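Speaker notes: Two hand-held grippers from a shared workshop
Efthymia Kyriakidis, build by Efthymia Kyriakidis and Thodoris Katsaros
Evening session, 7 p.m. start

Slide 1. Title
Leave it up while people sit down. Say who did what: Thodoris did the mechanism and the frame, I did the cables and the logging. All of it was made at Kouris, on the shared machines, in the hours nobody else had booked. The project name in the repository is Restotgate. The name has no meaning.

Slide 2. What we wanted
A left and a right gripper, worn down to the wrist, with fingers that match the ones going on the arms later. The hand does the closing and the sensor records the opening. Whatever the fingers can pick up in the hand, the arm version should be able to pick up too. Stress the word "should" and move on.

Slide 3. Mechanism
Parallel linkage, black parts, open pivots. Full opening is 80 mm. We started with a rack and pinion and dropped it when the backlash showed up in the opening signal. The linkage has play as well, but it is the same play each time and can be calibrated out.
If asked about bushings: plain ones, reamed by hand. Bearings would not fit in the width.

Slide 4. Fingertips
Blocks with a pad bonded on the end. Pads are a consumable. The first adhesive crept under load and the pads slid toward the tip. The second one holds, but the old pad has to be cut off with a blade, and that is how most of the damage to the finger edges gets done. Pass the spare finger along the front row here. Ask for it back.

Slide 5. Top plate
Triangular, gray metal, screw holes drilled to one template for both hands. It carries whatever bracket is needed that month. Version one was printed and flexed enough to spoil the calibration. Drill the template first and check it on scrap.

Slide 6. Cables
One loom per hand. It has to hang loose past the wrist or it pulls the gripper round when you reach across the table. Strain relief is at the body of the gripper. We lost 4 connectors before moving it there. Wokel sleeving was too stiff at this length, so the looms are bare.

Slide 7. Frame
Aluminum extrusion, 40 mm profile, around the table. Thodoris wants it said that the corners were squared with a diagonal measurement and that a carpeted floor makes this harder. Re-check after anyone moves the table.

Slide 8. Logging
Opening is sampled continuously and split into closures afterwards. The log stands at 1864 closures for the pair. Closures shorter than the threshold are dropped. The threshold is a guess and is written down as one.

Slide 9. At the table
Talk over both. Point out the triangular plates in the first one, and in the second the pads on the near fingers and the chipped spot on the right finger. The knife on the tray is the difficult item. A thin flat part on a flat surface gives the pads very little to close on.
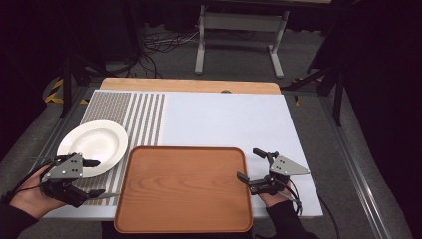
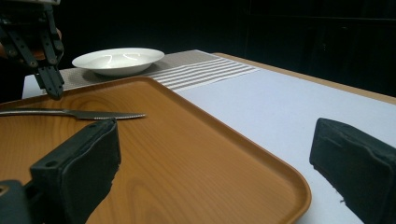 Open items

Finger edges. A small chamfer would help with chipping. Thodoris has it drawn and has not cut it yet.

Thin objects. Two options: a thinner pad, or a lip at the bottom of the pad. The lip is easier to make and worse for round rims. No decision.

Left and right looms differ in length. This was an error in my cutting list. Make both to the longer one.

Parts list and drawings are in the Restotgate folder under November. The Fanduletti screws on the old list have been replaced with ordinary M3. Ignore the old list.

Questions until 8, then the room has to be locked.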